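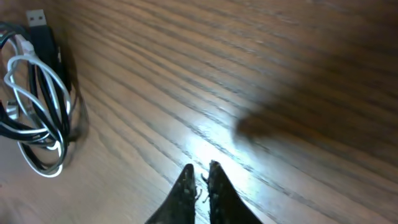
Clearing cables with a bench arm: faults and fixes

Loose cable is the hardest thing on a workbench to pick up by machine. The tips below come out of one failure on a Skendside bench arm: a closed-loop snag that stalled the wrist motor and tripped the supply.

What went wrong. The arm closed on one strand of a mixed bundle and lifted. A second cable had passed through the first, so the load rose with height until the plug at the far end caught the table edge. The controller read the extra force as a heavy part and raised the current. It held for 45 seconds before the thermal cutout opened.

Set the force limit first. The factory value is too high for cable work. On the Trunstead controller it is parameter 382. Save it, power down, and check that it survived the restart — ours did not until the firmware was updated.

Raise in two stages. Lift 200 mm, stop, and compare the wrist load with the reading at contact. If it has gone up, lower and open.

Grip the plug body where it can be reached. A loop of cable slides between the fingers and tightens on whatever is crossed behind it.

Keep black and white leads in separate trays. Where they cross, dark cable against dark wood grain is easily lost by the vision software. Glare on a varnished top causes the same trouble. Move the lamp or lay down a matte mat.

Unplug both ends before sorting. A live USB lead with an exposed metal shell can short against other connectors.

After a stall, cut power at the wall before reaching in. The fingers can close again when the cutout resets. Inspect the tips for nicks, and replace the Polák pads as a pair.

Spare pads: Flakasbridge parts counter, size 2.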